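How to get your name on the ballot for town council in Pudville

Posted by Gion Ortner, July 16, 2018

Quick version, because people keep emailing me and I'm out knocking doors most nights. This is for council seats only. School board is a different packet.

Step 1. Get the packet. Clerk's office, second floor, ask for the nominating petition. Don't print one off an old website, the form changed and they will reject it.

Step 2. Check your own registration. Address has to match your petition exactly. If you moved, fix that first.

Step 3. Signatures. You need 300 good ones from registered voters in your ward. Get more. I turned in 610 last time and was glad of it – lots got tossed for bad addresses or people who live over the line in Valteline.

Bring two clipboards and pens that work. Ask for the street address before they sign. Print name, then signature, same line. No ditto marks. A husband can't sign for his wife, and yes people try.

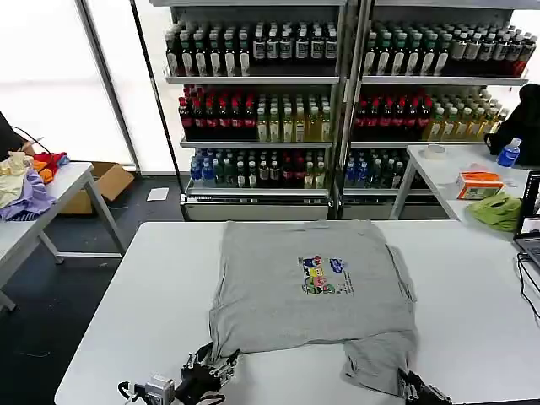
Gray T-shirt partway through folding, small colorful graphic on the chest.

Step 4. Sign the back of every sheet. The person who carried the sheet signs it, not the candidate, unless you carried it yourself. Miss this and the whole page is gone, 20 names at a time.

Step 5. Open a campaign account before you take a dime. Seperate bank account, your name plus the office. Once you raise or spend over $1000 you file the long report. Under that, short form. Keep receipts either way.

Step 6. Turn it all in. In person, before the counter closes. Get a stamped copy of the cover page and keep it somewhere you'll find it.

After that there's a challenge period. Anyone in the ward can object to your signatures. If you get a letter, answer it in writing right away – dont wait for the hearing.

Where to find voters: the Chettiar Street market, the library steps, the ball fields in the evening. Stay off the school lot during pickup.

Questions, use the contact form. I'll get to them when I can.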